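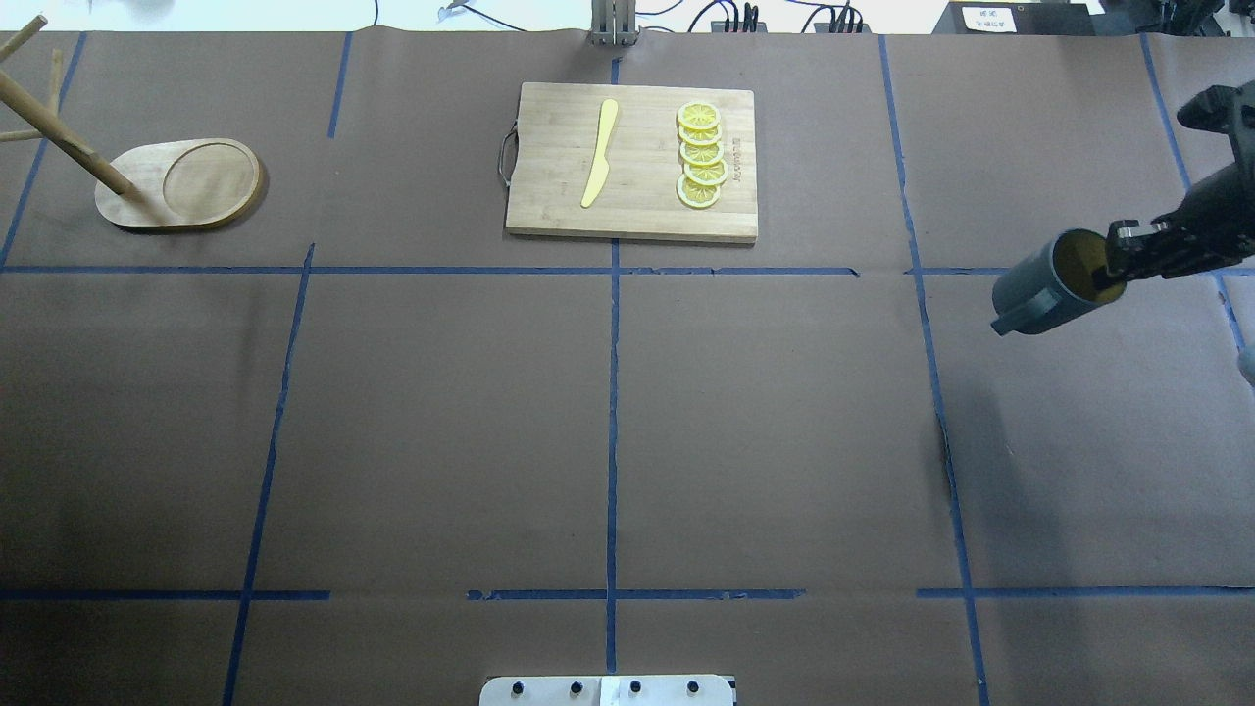

Mug duty at the Laing test bench, lemons standing by.

So the drinks counter at Bester is getting help! Our prep team handles 431 orders on a busy morning, and I stopped by to see what Nunar has planned.

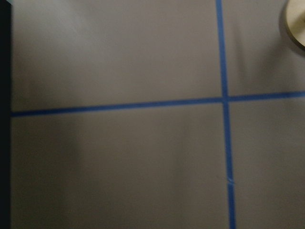
Blue tape marks out the work surface.

The arms take over mugs and trays, and my coworkers keep the ordering, the tasting and the chatting (the good part, if you ask me). Two people move from the counter to training shifts in May.

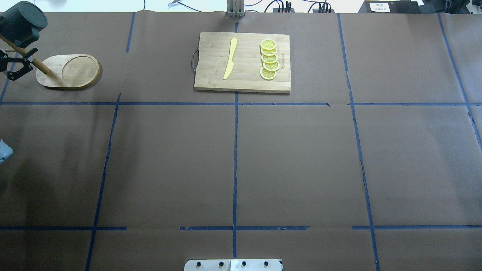 What changes for the crew

Less reaching, more checking. Some of us are thrilled, some are wary, and I'm a bit of both.
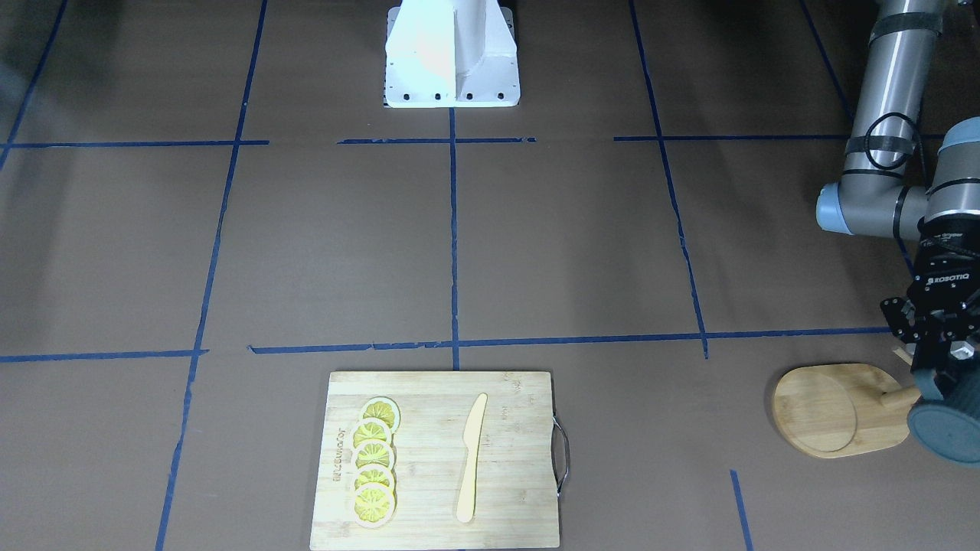 By the Imlow newsletter desk

Questions about the new shifts? Drop in before 2 p.m. and bring your schedule.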